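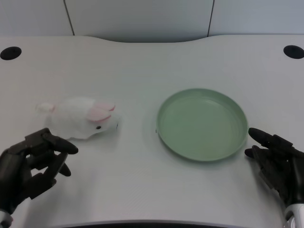 Speaker notes, Grutimel Robotics Group, December 2022

Start with the rabbit and the plate. Ask the room what counts as "done" if the job is rabbit on plate. Ears over the rim? Wait for answers. They won't agree.

Our draft rules run to 26 pages and never define it. Say so plainly.

Slide 2. Zira logged 1,440 trials, Nila 704. Don't compare the two. Zira's people let the operator nudge the toy between tries and Gilchrist's checklist allows that. I still think it shouldn't.

Slide 3. What I'd want written down before anyone quotes a success rate:
start positions
who may touch the table
when a trial gets thrown out, and who decides

Nila dropped 372 trials as "bad starts." Pause here. I've read the log and can't tell what a bad start is.

Skip slide 4 if short on time. Take questions on the checklist first.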